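Fiche de contrôle périodique : postes de travail, allées et stockage léger
Site Wetari, bâtiment principal, rez-de-chaussée
Visite du 11 mai 2023
Référentiel : grille interne Josuso, version d'avril
Cotation : C = conforme ; NC = non conforme ; O = observation sans non-conformité ; SO = sans objet

1. Dégagements et issues

1.1 Largeur libre de l'allée principale. C
Mesure prise au droit des poteaux, point le plus défavorable. Marquage au sol lisible sur toute la longueur, usé à l'angle du local de charge. Reprise de peinture à prévoir avec celle du quai.

1.2 Issue de secours nord. C
Ouverture franche, barre antipanique sans point dur. Le seuil a été repris depuis la visite précédente et ne présente plus de ressaut.

1.3 Issue de secours est. NC
Deux palettes vides appuyées contre le vantail fixe. Retirées pendant la visite. La non-conformité est maintenue : même constat lors de la visite précédente, au même endroit. Matérialiser une zone hachurée et déplacer le point de regroupement des palettes vers le quai.

1.4 Blocs autonomes d'éclairage de sécurité. O
Essai de coupure effectué. Tous les blocs ont basculé. Celui du couloir des vestiaires présente une luminosité nettement inférieure à celle de ses voisins ; batterie à contrôler avant l'essai d'autonomie annuel.

1.5 Plan d'évacuation. NC
Le plan affiché près de l'entrée du personnel indique encore l'ancienne cloison du magasin. À remplacer. Les deux autres exemplaires sont à jour.

2. Moyens de lutte contre l'incendie

2.1 Extincteurs à eau pulvérisée. C
Plombs en place, étiquettes de vérification renseignées, accès libre.

2.2 Extincteur CO2 du local électrique. O
Appareil conforme, mais posé au sol au pied de son support. La fixation murale est descellée. Cheville à reprendre dans la maçonnerie pleine, hors de la zone effritée.

2.3 Robinet d'incendie armé. C
Déroulement complet, pas de fuite au raccord. Manomètre en zone verte.

2.4 Stockage sous détecteurs. C
Aucun empilement relevé sous les têtes de détection. Rappel : la hauteur de stockage se juge au-dessus du dernier carton, film compris.

3. Rayonnages et stockage léger

3.1 Plaques de charge. NC
Rayonnages Zistetti, travées du fond : plaques présentes, 300 kg par niveau. Travée d'angle : plaque absente. Les échelles et les lisses sont du même modèle que les voisines, ce qui ne dispense pas de l'affichage. Interdire le chargement de cette travée jusqu'à la pose de la plaque.

3.2 Goupilles de sécurité des lisses. NC
Une goupille manquante au deuxième niveau, côté allée. Pièce à commander en référence d'origine. Le fil de fer torsadé trouvé à sa place a été déposé et le niveau déchargé.

3.3 Verticalité et ancrages. C
Contrôle au niveau et visuel des platines. Pas de choc récent sur les montants. L'éclat de peinture signalé en avril a été repris et le montant n'est pas déformé.

3.4 Étagères à bacs. O
Charge affichée de 100 kg par tablette. Les bacs de visserie sont regroupés sur la tablette haute, ce qui relève le centre de gravité sans bénéfice de place. Les redescendre.

3.5 Escabeau. C
Patins en état, limiteur d'écartement verrouillé, aucun jeu aux rivets.

4. Postes de travail

4.1 Stabilité des plans. C
Pas de jeu aux assemblages. Vérins réglés et contre-écrous serrés.

4.2 Arêtes et angles. O
Le chant du plan d'emballage commence à se décoller sur la face opérateur. Aucune écharde au toucher. Recoller avant que le décollement n'atteigne l'angle ; le ruban adhésif n'est pas accepté comme réparation.

4.3 Éclairement. C
Mesure au centre de chaque plan, éclairage général allumé, stores baissés. Valeur la plus basse : 300 lux, au poste d'étiquetage. Seuil retenu par la grille pour les zones de préparation : 200 lux. Si une tâche de contrôle visuel fin est transférée sur ce poste, la mesure sera à refaire avec une lampe d'appoint et le seuil sera revu.
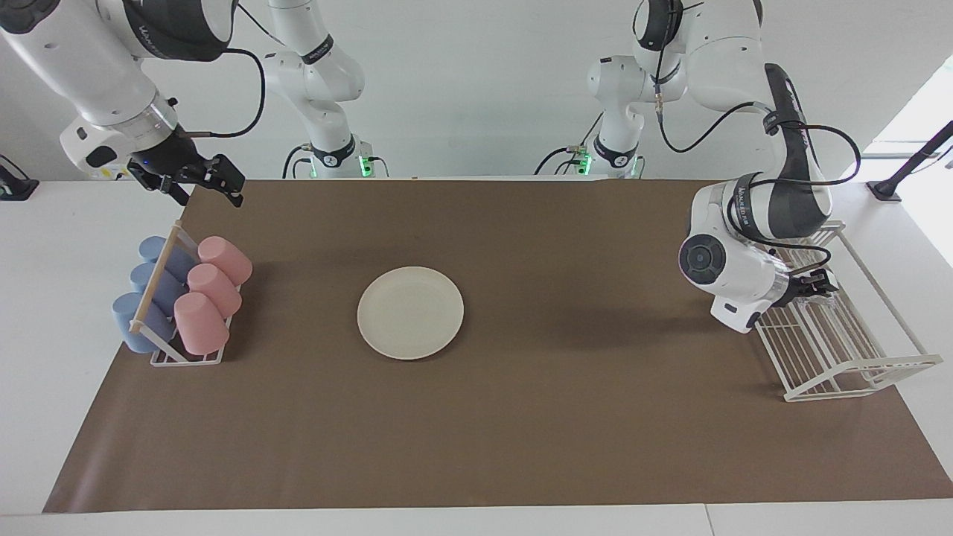

4.4 Hauteur de travail. O
Le poste d'étiquetage est réglé pour une station debout, alors que le siège assis-debout y est utilisé en continu. Deux réglages possibles sur le piètement ; le cran inférieur convient mieux à l'usage constaté. À valider avec les utilisateurs des deux équipes avant modification.

4.5 Tapis antifatigue. C
Bords biseautés adhérents au sol. Nettoyage à l'eau seule, le dégraissant utilisé auparavant ayant durci la surface.

4.6 Outils coupants. NC
Cutters à lame rétractable disponibles en nombre suffisant. Deux cutters à lame fixe trouvés dans un tiroir, sans étui. Retirés. Le récupérateur de lames usagées est plein et doit être remplacé par un modèle fermé, vissé au mur.

5. Installation électrique

5.1 Armoire divisionnaire. C
Fermée à clé, repérage des départs complet. Schéma présent dans la porte.

5.2 Dispositifs différentiels. C
Bouton test actionné sur chaque départ de prises. Déclenchement obtenu au premier appui. Cet essai ne remplace pas la mesure du temps de déclenchement, confiée au vérificateur externe.

5.3 Rallonges et blocs multiprises. NC
Deux blocs raccordés en cascade dans le bureau du magasin. Ajouter une prise murale sur la goulotte existante, en attente de quoi le chauffage d'appoint doit rester débranché.

5.4 Prises au sol. O
Un clapet ne revient pas seul en position fermée. Ressort encrassé, à nettoyer ou à changer. Pas de pièce sous tension accessible.

5.5 Goulottes. C
Couvercles clipsés sur toute la longueur, embouts présents.

6. Produits et déchets

6.1 Armoire de sécurité Malý. C
Fermeture automatique des portes essayée. Bac de rétention propre. Les fiches de données de sécurité sont classées à proximité ; celle de la colle contact est dans l'édition en cours.

6.2 Étiquetage des flacons de transvasement. NC
Un pulvérisateur sans étiquette sur le chariot de nettoyage. Contenu non identifié avec certitude, mis de côté pour élimination. Ne pas compléter l'étiquette de mémoire.

6.3 Absorbant. O
Sac entamé, humide à la base. Prévoir un fût à couvercle et une pelle attitrée.

6.4 Tri. C
Bennes repérées. Chiffons souillés en conteneur métallique fermé.

7. Premiers secours

7.1 Armoire à pharmacie. NC
Liste de contenu affichée. Sérum physiologique périmé depuis avril. Compresses et bandes en quantité suffisante. Le registre n'a pas été signé après le dernier prélèvement.

7.2 Rince-œil. C
Débit correct sur les deux buses, eau claire après purge. Capuchons remis en place.

7.3 Affichage des numéros d'urgence. C
Présent à chaque téléphone fixe.

Commentaires généraux

Les points 1.3 et 5.3 figuraient déjà dans le relevé antérieur. Les actions soldées l'avaient été par simple retrait, sans modification de l'implantation. La clôture par retrait immédiat n'est plus admise pour un constat répété : joindre le plan modifié ou le bon de travaux.

La travée d'angle (3.1) et la goupille (3.2) sont à traiter en priorité. Aucun chargement ne doit être repris sur les niveaux concernés avant contrôle visuel et report au registre des rayonnages. Les points cotés O sont à reprendre au plus tard à la prochaine visite. Ceux qui demandent une fourniture (2.2, 6.3) peuvent être groupés sur une seule commande.

Les mesures d'éclairement ont été faites avec le luxmètre du site, dont le certificat d'étalonnage est en cours de validité. Une copie est à classer avec la présente fiche.

Locaux non visités : combles techniques (clé indisponible) et local du compresseur (intervention en cours). À inscrire en tête de la prochaine grille.

Diffusion : direction de site, maintenance, registre de sécurité.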